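Student gripper project: the colour detection works one hour and fails the next hour

Asked by Sumathi Gounder, Wulutthorpe

I help with the after-school robotics club and we are preparing for the Drolonari student contest in March. Our arm has a two-finger gripper with a small camera at the wrist. The task is to find a part, pick it up and put it in the correct place. My students hung a green cloth as background, so the program can remove everything that is green and keep the rest.

In the morning it finds the part nearly every time. After 4 pm it begins to report "part found" when there is no part between the fingers. We collected 200 pictures and 18 of them had this mistake. The fingers are matte black and they are always in the view.

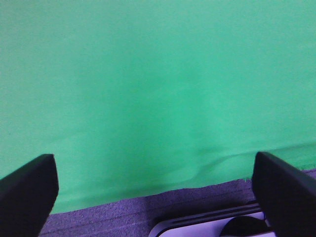 I have asked the students not to change the threshold any more until we understand the reason, as each of them had a different number in the code. Should we buy lamps, or is it a software problem?

2 answers

Vasanthi Rajan
I would begin with the software. If you keep everything that is not green, then you also keep the fingers and the carpet. Make a mask for the fingers: open the gripper fully, save one picture and paint the fingers black in the mask file. Do the same again with the gripper closed, because the shape is different. After that, cut away the lower part of the picture where the cloth ends and the carpet starts. Please also check that automatic white balance is switched off. We lost two weeks with this at Mumport. Use hue for the test and leave brightness with wide limits. Folds in the cloth change the brightness much more than the hue.

Lenni Lahtinen
buy lamps. and iron the cloth

Comments

Sharada Thevar: The cut should not be a straight line if the hem is slanting. We had the same trouble and used a polygon.

Sumathi Gounder: Thank you, white balance was on automatic! The masks we will make next time.

Yesenia Cortés: Does the mask still fit if the camera moves a little? Ours is held with tape.

Vasanthi Rajan: No, then you must make it again.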